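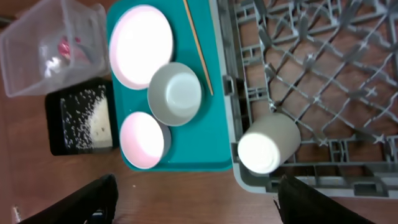
Utstead Supper Cards

A set of 677 typed-up recipe cards from the supper club in Utstead, with a few scripts for searching and scaling them.

What's in the box

cards.csv is the main file, with one row per card
ingredients.csv has one row per ingredient line, joined to the cards by card_id
units.csv is my list of what a "cup", a "tumbler" and a "good handful" came to in grams
notes.txt holds everything written on the backs of the cards, typed exactly as found
scale.py makes a recipe bigger or smaller
find.py searches by ingredient, cook or shelf mark

How I ended up with these

The supper club ran for years out of the old Macedo bakery, and whoever was cooking that evening wrote the recipe on a card and dropped it in a drawer. When the bakery changed hands the drawer came to me, mainly (I think) because I was standing nearest and had the car outside. I meant to scan the lot over one February and give them back. Then I started reading them, and you can guess how that went!

Scans turned out to be a bit hopeless for what people wanted, which was to ring me up and ask "what was that lentil thing with the burnt onions?" You can't search a picture of someone's handwriting, at least not handwriting like ours. So I typed them. Thirumalai Lobo did a big chunk of the typing too, and wrote the first version of find.py, and Ivone Bittencourt read the Portuguese cards to me over the phone while I typed with one hand and ate toast with the other.

The columns in cards.csv

card_id: a number I made up, in the order the cards came out of the drawer. It means nothing else, so please don't sort by it and think you've got them by date.

title: as written. If there was no title I used the first few words in square brackets. You'll find four different things called "Rice", and they really are four different dishes.

cook: initials only. A few cooks asked for theirs to be taken out and those rows say "club".

serves: a whole number if the card gave one. The club sat 35 on a full night, so a lot of these are written for the full room and will fill every pan you own. If the card said "everyone" I've put 35.

course: starter, main, side, pudding, bread, drink or pickle. Pickle got its own course after a long argument that I lost.

language: en, pt, ta or mixed. Mixed nearly always means the ingredients are in one language and the swearing about the oven is in another.

method: the full text. I fixed spellings where they'd trip up a search (there were more ways of writing "cardamom" than I'd have believed) and left everything else alone. The original spellings are kept in method_raw, so nothing's lost.

shelf: the pencil mark in the top corner, such as B2 or "blue". I don't know what these refer to. If you cooked at the club and you do know, please write to me, it's been driving me up the wall.

checked: yes or no. See the next bit.

What has been checked and what hasn't

Of the cards, 610 have been read against the original by a second person, and those say yes in the checked column. The rest are either too faded, too splashed or waiting for somebody who can read the hand. I've typed my best guess and put a question mark after any word I wasn't sure of, so "1 spoon salt?" is a doubt about the salt and not a suggestion.

Checked means the typing matches the card. It doesn't mean the recipe works! Card 80 has you bake a custard with no eggs in it, and I'm fairly sure they were left off by mistake, but that's what the card says and so that's what the file says. Anything like this gets a line in the remarks column. Please read the remarks before you go shopping.

About the measures

The bakery had one set of scales and they lived at the other end of the building, so nearly everybody measured by volume in whatever was handy. There was a particular steel tumbler that turns up all over the rice and dal cards. Thirumalai still has it, bless him, so I was able to fill it with the usual suspects (rice, split lentils, flour, sugar, semolina) and weigh each one three times. Those weights are in units.csv under "tumbler", and I'd trust them.

"Cup" is a messier business. Some cooks meant a teacup, some meant an American measuring cup, and one cook meant the lid of a flask. Where I could ask, I asked, and the cup_type column in ingredients.csv tells you the answer. Where I couldn't, it says "unknown" and scale.py will treat it as a teacup and print a warning.

Handfuls are mine. I've got small hands. Add a bit.

Using the scripts

You need Python and nothing else. Put all the files in one folder and run things from there.

python find.py --has tamarind --not coconut
python find.py --course pickle
python find.py --title rice
python scale.py 412 --serves 4

find.py ignores capitals and accents, and it knows that aubergine, brinjal and beringela are the same thing. The list of these pairs sits at the top of the file and it's easy to add to. It doesn't know about plurals ending in anything odd, so try "leaf" as well as "leaves".

scale.py multiplies the amounts and that's all it does. It won't change the cooking time or the size of the tin. Going from the full room down to four people is usually fine for stews, but salt, chilli and yeast all go a bit funny, so I'd start low on the first two and look up a small loaf recipe for the third. It also rounds eggs upwards, always. I got tired of being told to use 0.46 of an egg.

Things I know are wrong

Two cards were stuck together face to face and I've typed them as one. It's the fish stew that becomes a sponge halfway down. I'm going to have a go at them with a bit of steam when I feel brave.

The Tamil cards are typed in Tamil script in method_raw and in English in method. The English is Thirumalai's and he says it's rough.

Some amounts have been written over more than once. I took the top one every time, even where the one below looked more sensible.

If you open the csv files in a spreadsheet, "1/2" may turn itself into a date. Import that column as text. The files are fine, it's the spreadsheet being helpful.

There are no allergen labels and there won't be. The cards never had any and I'm not going to guess at something like that. Read the ingredients yourself, and remember that "masala" or "stock" on a card could have had anything in it.

What I'd like you to do with it

Cook from it, mostly. You're also welcome to copy it, print it, put it in a school project, feed it to a meal planner, whatever you fancy. Plarkivon, the little menu program, already reads the files as they are, and Brarum will too if you rename card_id to id. If you pass it on, please keep notes.txt with it, since the backs of the cards are where all the good stuff is (complaints, seating plans, a surprisingly detailed grudge over a borrowed ladle).

Please don't try to work out who the initials belong to. The people who know, know.

Sending corrections

Email is best. Give me the card_id, the line, and what you think it should say, and if you cooked at the club tell me that as well, as your word beats mine. I batch them up and put out a new version when there's a decent pile. Spelling fixes to method are welcome, but I won't touch method_raw unless I've misread the card itself.

If you've got cards of your own at home from those evenings, I'd love to borrow them. I'll type them up and post them straight back, and I promise not to put my tea down anywhere near them.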